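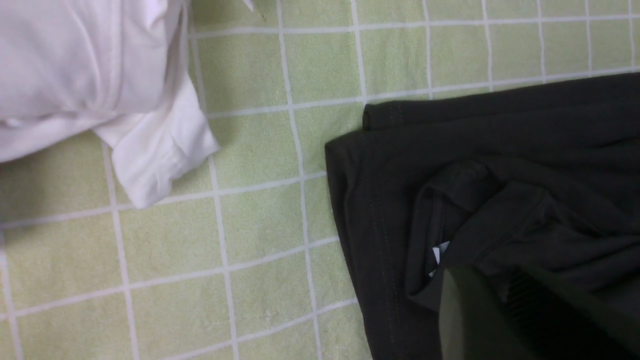 Page last changed: June 21, 2018

Consumer Textiles, Unit 2: Reading Care Labels and Laundry Claims

Read before class. Bring one care label from home, cut out or copied down.

What a label promises

A care label tells you how a maker thinks an item can be cleaned without harm. It does not say how dirty the item gets, how long it will last, or whether the gentlest method listed is the only one that works. "Dry clean only" is the one I trust least. Sometimes it is there for good reason (a lining that shrinks faster than the shell, say). Sometimes it is there to save the maker the bother of testing anything else. You can't tell which from the label.

Separating colors

The old rule says whites in one load, darks in another. Loose dye does move in wash water, most of all from new, deep-colored cotton, and a white item will show it first. How much it matters for a black shirt that has been through the machine for years is another question, and most advice columns skip it. Test a hidden seam with a damp white rag. If color comes off, wash the item apart. If none does, you have learned something about that seam on that day.

Checks and plaids need a separate word. Whether the pattern is woven in or printed on top changes how it fades, and sellers are loose with both terms. Look at the back of the cloth before you believe the tag.

Claims on the bottle

For April we read the leaflet for Ullari, a cold-water detergent. It says "2 times the color care." Twice what? No other product is named, and "color care" is not a unit. The Cendska fabric softener leaflet does a little better: it gives 600 as the number of homes in its trial, then never says what those homes were asked.

When you meet a claim like these, write down what was measured and what it was compared with. If either is missing, leave the claim out of your report.

Homework

Penutora sells a dye-catching sheet. Plan a fair test of it using 8 swatches, and state what result would change your mind. One page. The handout on fiber content comes with Unit 3.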